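Course Handout 4
Automation and the Workplace: The Clidance Dining Services Case
Instructor: Clifford Beaulieu
Revised March 28, 2026

Purpose of this handout

This handout supports the fourth meeting of the course. Students should read it before class together with the job descriptions distributed in January. The subject is the introduction of table-clearing robots at Clidance, a company that runs staff dining rooms for other employers, and the effect of that decision on the people who do the work. The robots were purchased through a supplier named Rudard. Before any machine was placed in a dining room, the clearing task was rehearsed in simulation, and the views in this handout come from that stage.

1. Background

Clidance employed 243 people at the time of the decision. Of these, 158 worked in dining rooms as attendants, dishroom staff, or shift leads. The remainder worked in kitchens, delivery, and the central office. The company stated at the outset that no attendant would be dismissed on account of the robots during the first 12 months. Students should note the exact wording of this commitment. It covers dismissal, and it says nothing of hours, shift times, or the filling of positions that become vacant. 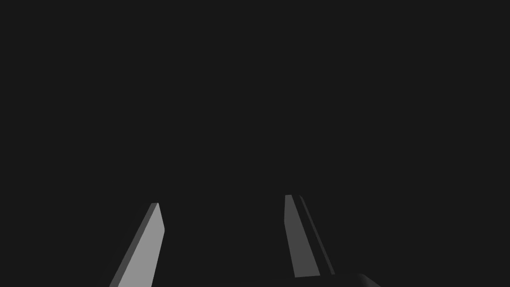 The attendants were first told of the project in a written notice. It described the new equipment as "assistance" and gave no account of which duties would change. Many attendants assumed that the machines would carry trays, a task that was never part of the plan. The planned duty was narrower: picking up single items and putting them where they belong. A gripper with two flat, tapered fingers, standing open with a wide gap between them, gives a fair idea of how narrow that duty is. Everything the attendant does with two hands, a cloth, and a glance at the next table has to be divided into separate grasps. The notice could have said so in one sentence, and the shift leads later asked why it had not.

2. The task before and after

Under the earlier arrangement, one attendant was responsible for a group of tables from opening to closing. The attendant cleared, wiped, reset, and answered questions from diners. The job description listed these as four duties, but in practice they were done together. An attendant reaching for a plate would also notice a loose chair leg or a guest who needed help.

Under the new arrangement, the duties are separated. The robot clears. The attendant checks the cleared table, wipes it, and resets it. A third role, called the floor monitor, was created to watch over several robots and step in when one of them stops.
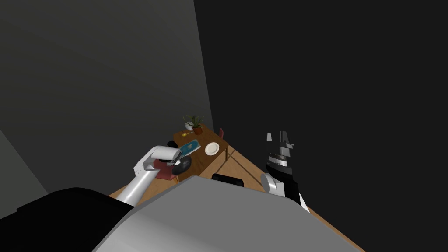
The floor monitor position was offered first to current attendants – a point on which the staff representatives had insisted. It carries a higher hourly rate. It also involves far less contact with diners, and several attendants declined it for that reason. The company had expected the higher rate to settle the matter. Students should consider what this tells us about the parts of a job that do not appear in its written description.

3. Changes in skill and judgment

Experienced attendants know which items need care. They can tell a finished meal from one that a diner intends to return to, and they know that personal belongings must be left alone. When the clearing task was prepared for the robots, this knowledge had to be written down for the first time. A consulting firm, Ogunleye, was hired to interview the attendants and produce the written rules.

The attendants were paid their usual rate for the interviews. Some felt that this was too little, given that the rules became company property and would be used in every dining room. A similar dispute arose at Wurach, the warehouse discussed in Handout 2, where packers were asked to record their own methods. Students should compare the two settlements in preparation for the written assignment.
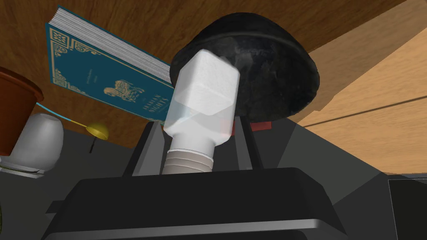 Who is responsible when a robot damages a diner's property?

The company is responsible, under the policy adopted at Clidance. The floor monitor must file a report before the end of the shift, but the report may not be used in that employee's performance review unless the monitor ignored a stop signal.

4. Reading for next class

Read the revised attendant job description in full and mark each duty that was added, removed, or reworded. Bring the marked copy to class. The short paper is worth 100 points and should address one of the following topics.

The difference between protecting a job and protecting the person who holds it.

The payment of workers for knowledge that is used to automate their own tasks.

The reasons an employee might refuse a better-paid position.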